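# Curing light radiometer reads low – operatory 2
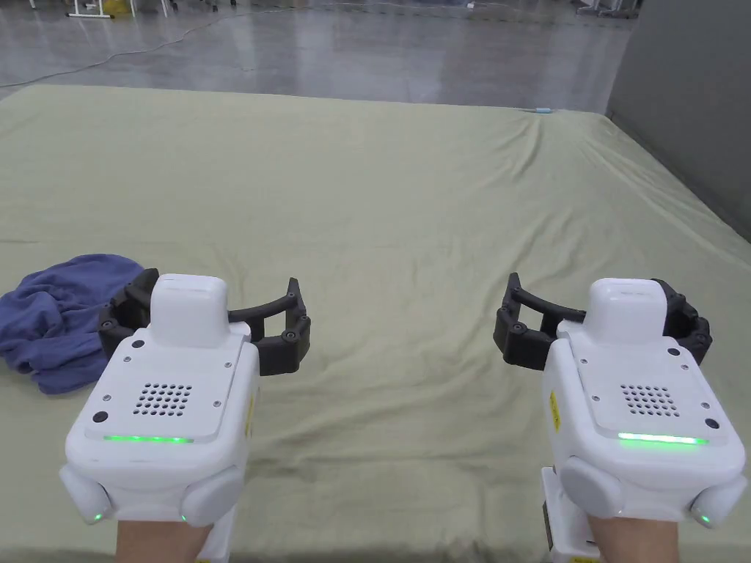
*Two white grippers held over a pale green sheet.*

**Opened:** 2019-12-29 by Jasmina Hoxha
**Unit:** Prallberg cordless curing light, tip guard fitted

**Reported:** Output at 83% of baseline on the bench radiometer. Two posterior composites still tacky at the floor of the box after a full cycle.

**Log**

- Battery swapped with the spare from operatory 7. No change.
- Tip guard removed. Reading up to 85%.
- Light guide inspected under the loupe – thin film of cured resin on the exit face. Lifted with a plastic scraper and alcohol.
- Retest, 18 cycles: 97 to 99%.
- Radiometer checked against the Ogola unit. Both agree.

**Amra Berisha:** Guide face goes on the weekly check. Use barrier sleeves from the Nesstead box only, the old ones wrinkle over the tip.

**Status:** Monitoring. Repeat reading due in April.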